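Bag swap back at Rønning library

Reusable shopping bag swap is back Monday, 3 p.m., front room. Bring one, take one. Last round moved 253 bags, organizer Rebecca D'Amico said.

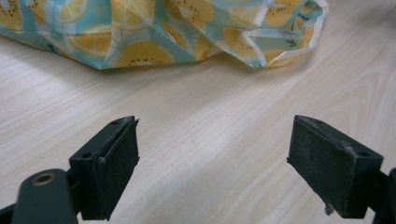
A fruit-print fabric bag on the table.

Clean bags only please. Fabric ones go fastest, expecially bright prints. No paper, no torn handles.

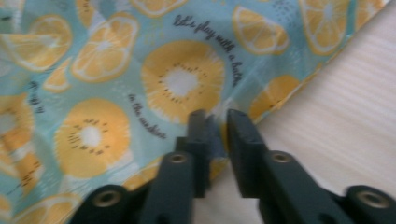 Folding help wanted too, 30 minutes before doors. Leftovers go to the Kundodby food shelf. Free, no sign-up. Questions, ask for Rebecca at teh front desk.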